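Iletti Community Help
Household and Property: Renting and Leasing

Landlord requires itemized inventory for furnished unit, including kitchen contents

Posted by Gavin Kinnear

I am preparing to move into a furnished apartment in the Horobets building. The management office has supplied a blank inventory form and asks that it be completed and returned within 21 days of the start of the lease. The form has a line for every article in the unit, down to the contents of the kitchen drawers. The security deposit is $933, and the lease states that deductions may be made for any article that is missing or damaged at the end of the term.

I would be grateful for guidance on two matters. First, is a tenant expected to list low-value articles individually, or may they be grouped? Second, if the form is returned without the landlord's signature, does it still have any standing? The lease does not address either point. The unit has one bedroom and was last let in January.

Brolon Tenant Desk

Thank you for your inquiry. Practice differs from state to state, and the lease should be read first in every case. The following remarks are general and are not legal advice.

Low-value articles may usually be grouped, provided that the group is described clearly enough for another person to check it. "Flatware, mixed, stainless, good condition" is acceptable on most forms. Articles that would be costly to replace should have a line of their own, with the maker and model where these are marked. Existing damage must be recorded against the particular article. A general remark such as "some wear" at the foot of the page is of little use to either party when the deposit is being settled.

On the second point, an unsigned form is weaker than a signed one, but it should still be returned. Send it by a method that records the date of delivery, keep a complete copy, and ask in writing for a countersigned page. If no reply is received, send one reminder and keep a copy of that as well. Some states require the landlord to provide a signed statement of condition when a deposit is taken, and the housing office for your county can confirm whether this applies to you.

Please also note that the return period may begin on the date the lease takes effect and not on the date you collect the keys. The management office should be asked to confirm this.

mkavik_lettings

Just take pictures of everything. I had a form with 157 lines on it and they never looked at it.

Horobets Residents' Office

The previous reply is correct that photographs are helpful, but they do not replace the form. A tenant who submits photographs alone may find it difficult to show which articles were supplied with the unit.

Small kitchen articles cause more disagreement than furniture, and the office recommends that they be laid out on a plain surface and photographed from directly above before they are put away. Against a white tabletop, even an article as small as an orange slice or a little red bottle with a white cap is easy to make out. Clear plates and glassware should be photographed a second time from the side, as chips along the rim are often lost from overhead. Each photograph should then be numbered to match the line on the form, and 2 copies of the set should be kept in separate places until the deposit has been returned in full.

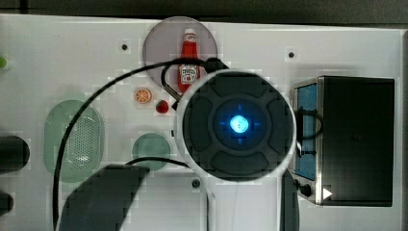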